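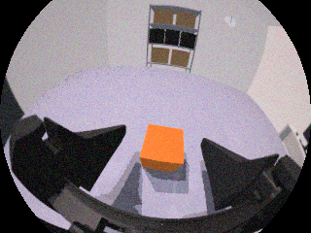 Sim view: orange block between the gripper fingers.

9/22/22, test kitchen notebook, Bratness

Present: me, Berenice, Gaurav. Trevor came after lunch. Kelly was at the Plavgate site all day for the exhaust hood inspection, so her questions are answered at the end.

Main work today was the smoked tomato soup and the new flatbread for the October menu. I write it in the order we did it.

Soup. The batch from yesterday was too sour. Berenice thinks it is the second brand of tinned tomatoes, I think it is the vinegar in the smoked peppers. We made two small pots side by side, same tomatoes in both, one with the peppers rinsed and one not. The rinsed one was clearly softer in flavour. So I was right about the peppers, but the unrinsed one was also less sour than yesterday, so Berenice is maybe right too. To check with the old tomatoes on Monday. Salt stays the same. Cream goes in off the heat, we split one pot by being impatient.

Colour of the soup is nice in the white bowls and very dull in the grey ones. Please do not let Plavgate order more of the grey.

Flatbread. Dough from last night, held in the walk-in. 300 g pieces are too big for one person and too small for sharing. Gaurav wants to go down and sell it as a starter. I would like to go up and put it in the middle of the table, as we do at Gosling with the roast chicken. We did not agree. Trevor ate most of the evidence.

Baking: the deck oven has a cold corner at the back left, still. Bread from that corner was pale underneath after the same time as the others. If we turn the tray at half time it is fine, but on a Friday service I do not believe anybody will turn the tray. I have written to Serkico again about the door seal. The last reply said a technician would call, and he did not call.

Topping notes:
Whipped feta, honey, thyme: good, a bit sweet. Less honey.
Mushroom and leek: the leek must be cooked longer, it was stringy.
Roast pumpkin: watery. Roast it on the rack, drain, try again.
Cured egg yolk: Gaurav likes it. I find it tastes only of salt. Leave it off for now.

Service test. We plated 14 lunches for the office upstairs, to see how the line works with soup and bread together. The first plates went well. Then the bread was waiting for the soup, and it gets leathery quickly when it waits. Soup must be in the bowl before the bread leaves the oven, so the call should come from the oven and the pass should follow. Berenice will draw this for Bukola, who is training the new people at Gosling and needs it on one page.

Feedback from upstairs was kind but not very useful ("yum"). One person said the soup was not hot enough, and I agree with this person. Bowls go in the warmer from now on, also the small ones.

Costs. Gaurav finished the ingredient sheet. Total for the trial so far is $2356, with the mushrooms a larger part than I expected. We could use half browns and half oyster and I think the guest would be equally happy. He will ask the grower for a price by the crate.

For Kelly:
The patio heaters are not my decision, ask Trevor.
Yes, we can do the flatbread without dairy, only the feta one changes.
Nearly 60 covers at lunch is possible with two on the line, if the soup is made in the morning. With one person, no.
The wine list draft has "savoury" spelled two ways. I marked both.

Left in the walk-in: one tub soup base (rinsed peppers, labelled R), one tub unrinsed (labelled U), dough balls on the middle shelf under the blue cloth. Do not use the dough for staff meal, it is for tomorrow's test of the cold corner.

To do: taste R and U again cold, without looking at the labels. Find the good probe thermometer. Ask Bukola if Gosling still has the long wooden boards, and whether we can have four of them back.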